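The Quiet Season

By the middle of May, everyone who follows the Flurkusia League had learned to dread the phrase "pending review." It turned up at the bottom of team sheets. It turned up in ticket emails, right above the parking advice. One club printed it on the back page of a match program, under an ad for patio doors.

The review in question concerns a group chat. Players from 3 clubs were in it, and what they posted there over the winter has never been officially described. The league calls it "material inconsistent with the standards of the competition," a phrase that could cover anything from betting tips to a poor opinion of the league's new logo. Fans have read it as all of these and worse.
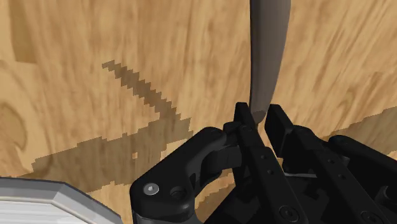

Addo, the club with the most names on the list, took the traditional route and said nothing for nine days. Then it put out a statement of 814 words, which is longer than its history page. The statement confirmed that the club was aware of the matter, that it took the matter seriously, and that it would have nothing more to say about the matter. Supporters who made it to the end were rewarded with a link to the away shirt.

Skalik handled things differently. It fined its players 300 dollars each before the league had asked for anything, then discovered that its own rule book let them appeal. They all did. The appeals were heard in the room above the club shop, and the fines were suspended until the review is finished. The players have gone on playing in the meantime, fairly badly.

The sponsor has had the strangest spring. Ernusex, whose name runs across the front of every Skalik shirt, makes gutter fittings and had hoped to be associated with reliability. It has asked for a clause about conduct in its next contract. The club has asked for a clause about late payment. Talks are described as friendly.

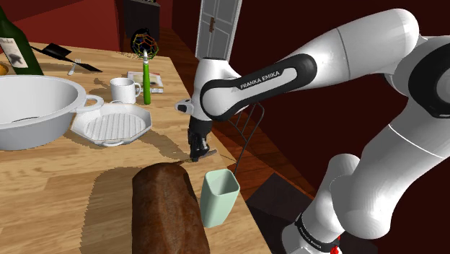
What has been lost in all this is the soccer, some of which was good. Addo's young midfield spent the spring passing teams to sleep and scoring while they dozed. I watched them win in steady rain with a crowd of 300, most of us huddled under the one stretch of roof that doesn't leak, and for a whole half I heard no mention of phones.

The league says its findings will be published on 15th August, a week after the new season starts. Any suspensions would begin then, unless they are appealed, in which case they would begin later. My renewal form arrived this morning. The price has gone up, and there is a box to tick if you would like to receive updates by group chat.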